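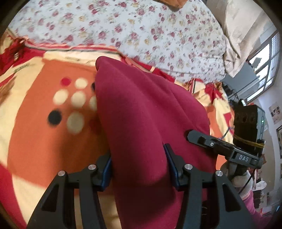

Figure 2. Cloth task, bedspread trial.

4.2 Picking up soft things

Our club spent most of January on cloth, and I'll admit I thought it would be the easy bit! We'd already done cups and boxes with the Ranico kit, and a piece of fabric can't roll off anywhere. But cloth never sits the same way twice, so we gave up on set starting shapes and let each student bunch it up however they liked. The maroon piece in Figure 2, drawn up into a tall peak over an orange, cream and red bedspread, is a nice one to learn on – the colours are strong and the folds are long and soft. We logged 141 tries between 12 students and kept 78 of them for training (the rest were mostly bad starts, plus a few where someone forgot to press record). The Fondau team liked pinching near the top, while the Bokarari team went low and wide, and they argued about it right through the tea break.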